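Brown paper and apples

Every January I get it into my head that the fruit wants sorting properly, and this year I went at it with brown paper over the whole table and blue tape laid out in squares. The paper came off a Uline roll, 300 feet of it, so I'll be papering tables until I'm old! My lines never do come out quite straight, but I find a grid awfully soothing — each apple gets a spot of its own, and you can look it over for bruises before it goes in the basket for pie or back to the cellar.
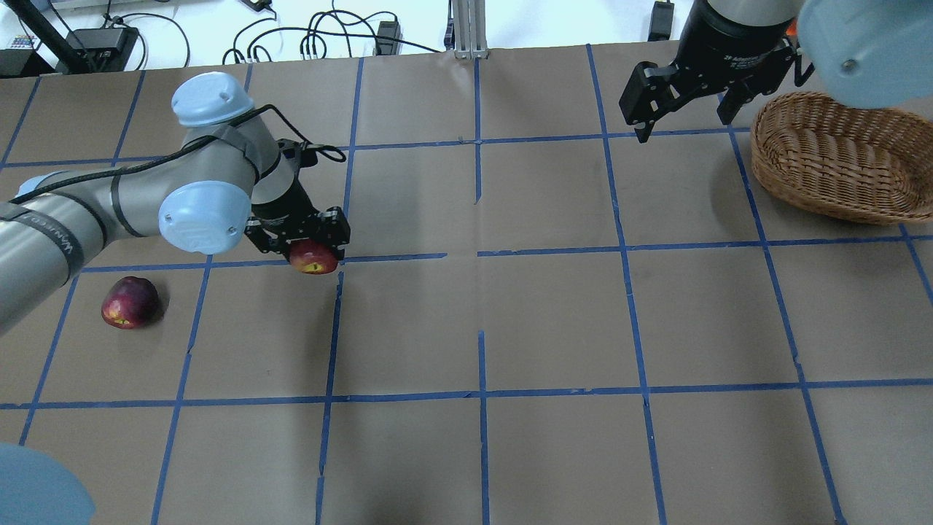
Red apples on brown paper, my favorite colors of the winter.
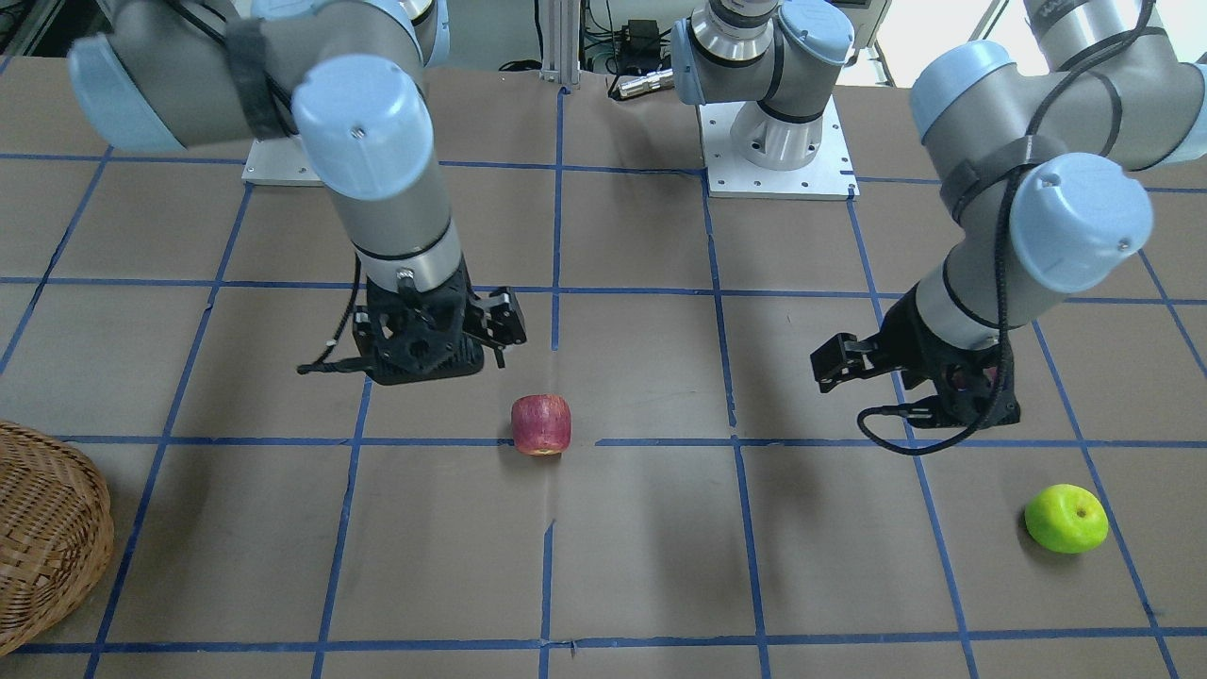
Valentin Prantl wrote: We always wrapped ours in newspaper and kept them away from the potatoes. They lasted well into spring that way.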